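Cilska Undermount Kit – clips, sealant, template

Back in stock as of October. Same kit as before, new box.

For single bowl stainless sinks going under or into a solid counter. Stone, quartz, solid surface. NOT for laminate, please don't ask, the screws pull out.

What's in the box
8 clips, zinc plated
8 threaded inserts + wing nuts
1 tube clear silicone, neutral cure
1 drill bit for the inserts
Paper template, folded (iron it flat on low if the creases bug you)

Kit weight 594 g. Ships from the Stirnuvmont warehouse, orders in before 2 pm go same day. Closed Sunday.

Before you order
Measure the rim of the sink, not the bowl. We get a lot of returns over this one. Clips grip a flat rim up to 3 mm thick. Thicker than that you want the Khokhar long clips, sold separately, see bottom of page.

Counter needs to be at least 20 mm. Thinner tops – glue only, call us first.

Fitting, short version
Dry fit. Mark. Drill the inserts with tape on the bit so you dont go through. Wipe the rim with alcohol, let it dry. Run the silicone in one bead, no gaps at the corners. Sink up, clips on, finger tight all the way round, then a quarter turn each. Clean the squeeze-out right away. Leave it 24 hours before any water.

Full instructions are in the box, rewritten this year by Rodica Dumitrescu so they finally make sense.
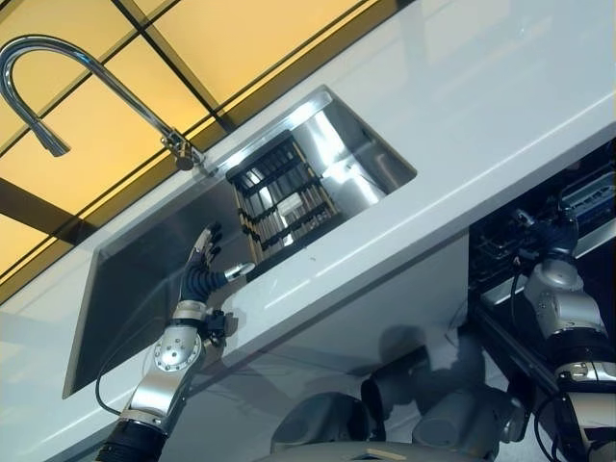

Rectangular stainless sink in a white countertop.

Customer notes
"Two sinks, one kit, just enough silicone. Buy a second tube anyway." – Gerardo Sanna
"Template was off by a hair on the left corner, rest fine. Clips are solid." – Areeba Khattak

Template has been corrected since. If yours says rev A email Mohsin and he'll send teh new one.

Also fits
Grerix single bowls, all widths
Most flat rim bowls from other makers, check the thickness

Spares
Clip + insert, each
Silicone tube
Khokhar long clips, bag of 8

Trade packs: 182 clips loose in a carton, no silicone. Ask for Marijke Geerts on the trade desk.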